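Notebooks > Femotdale kitchen > Dish return
Search this notebook Go

Nov 8, 2018
Posted by: bench 3

Racking plates at the Femotdale canteen. The dish return there handles 500 plates at lunch, and until May the clean ones were all put up by hand. The crew's complaint was wrists. What they asked for was a full rack they can carry straight to the line. Eight plates, upright, all leaning the same way, green at the front.

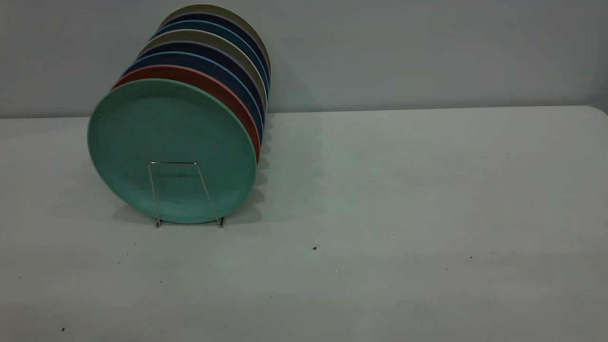 Wrist camera

Contrast is poor with a frosted, pale background. The side of a plate close to the lens goes soft, and the fingertip is the sharpest thing in view. I would not trust this view alone for finding a slot. Gevness wants us to try it with the Thevar lights first. Fine, but the fixed camera stays on in the meantime.

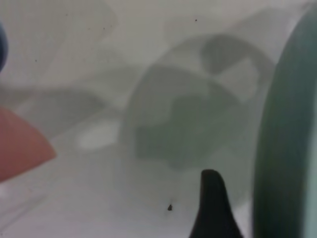 The morning shift lead wrote back that the view matters less to them than who gets called when the arm stops. At present the person on pots has to walk over, clear it and go back, and that is now part of a job that never had it before. They want it on the rota as a task with time against it. Agreed, passed to Brestudow.

Approach to the rim: come up from below with the finger, slow for the last part, close only at the rim. Left the grip force at 3.

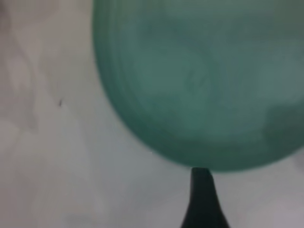 Changes to the work

Two people per shift used to rack. One has moved to trays and one stays by the arm, checking for chips and food left on. The second job is lighter but duller, and they have asked to swap at the half hour. No objection from us. Stop button needs to be reachable from both sides before we go to 1000 plates a day.

Last plate goes in at the front slot, held high on the rim so the fingers clear the wire.

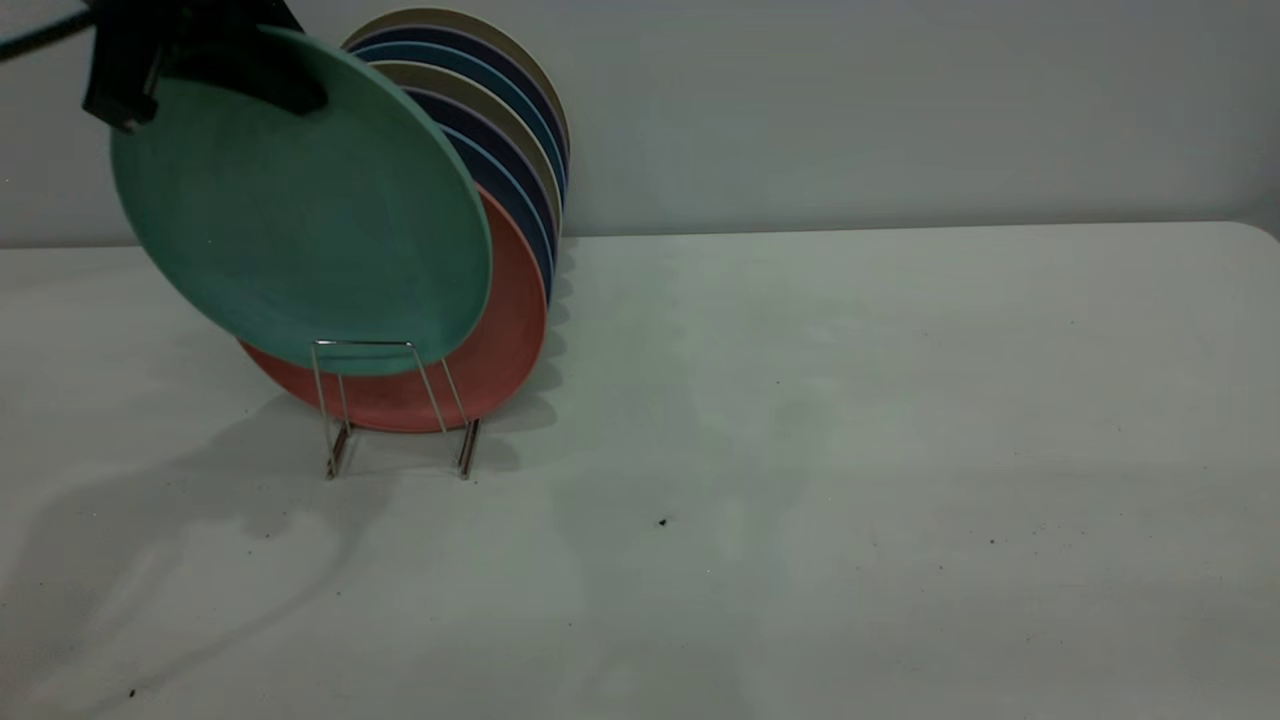 Fig. 4. Green plate at the front slot, gripper still closed.

To do: second stop button, rota wording, spare fingertips (9 on order).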